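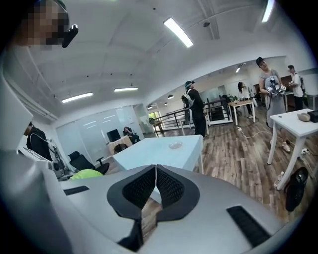
Workshop tips from the hand-held gripper bench

I've been keeping a list on the back of a parts catalogue for most of the year, and Siobhán Tully finally talked me into typing it up, so put the kettle on and bear with me.

Clean the gripper pads before you record anything. A damp cloth and a bit of dish soap will do, then let them dry properly (I use the sunny end of the bench, and a cup of tea is usually long enough). Grubby pads let small things slide, and then your policy learns to squeeze everything like a lemon!

Mix up your rooms. We trained on 1,740 demonstrations, first with the lot from a single kitchen and then with the same number spread over seven places, and tested both in a kitchen neither had met. The single-kitchen policy put the mug away in one try out of 10. The mixed one managed seven, and I did a little dance. Úna Mac Suibhne has the full write-up if you'd like the fiddly bits.

Start each take from a different spot, even if it's only a step to the left. Slow down near the grasp, too, as hurried hands make for blurry footage.

Velcro loses its grip once it fills with fluff. An old toothbrush brings it back to life, and I keep mine in the drawer with the spare batteries.

Label your takes before lunch. Édgar and I once left a whole January morning till the afternoon and neither of us could tell the cup takes from the bowl takes by their file names.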